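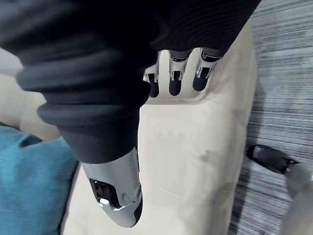 Grey sleeve, three fingers pointing down.

Notebooks > Kallcombe > Cell signalling > July

Wednesday, started 9.40

Repeat of the cytokine time course in the macrophage line. Last run's phospho-STAT3 blot was too faint to use at the late points, so I have gone back to fresh lysates. Cells plated the night before, serum-starved for two hours, then IL-6 at 10 ng/ml. Points at 0, 10, 30 and 60 minutes. All dishes went on ice straight away this time – no waiting for the set to be complete.

Lysis buffer made fresh with inhibitors. Sunita Pathak has the last aliquot of the old phosphatase inhibitor and I would rather not mix batches, so everything in this set uses the new one. Protein assay fine apart from the 30 minute dish, which came out low. Probably lost some when scraping. Loaded to match it.

Gel ran slowly at first, buffer topped up, all right after that. Transfer overnight in the cold room.

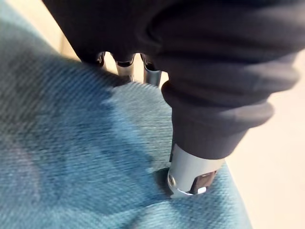 Dark cover and blue woven cloth.

Thursday

Blocked in BSA, primary on for two hours. Phospho-STAT3 is strong at 10, still there at 30, mostly gone by 60. Total STAT3 is even across the lanes. SOCS3 comes up at 60 as hoped but there is a second band just below it. Satish Lobo thinks it is breakdown product. I am not sure – it is in the untreated lane as well, so could be the antibody picking up something else.

The knockdown dishes are no good. Only 7 per cent drop in SOCS3 message by qPCR, so no point blotting them. Lipid reagent may be old, check date on the box.

To do:
- strip and reprobe for actin
- ask the Rustbridge group which SOCS3 antibody they use
- thaw new vial, current cells are getting on a bit
- repeat knockdown with the second siRNA, scrambled control alongside
- book imager for Monday morning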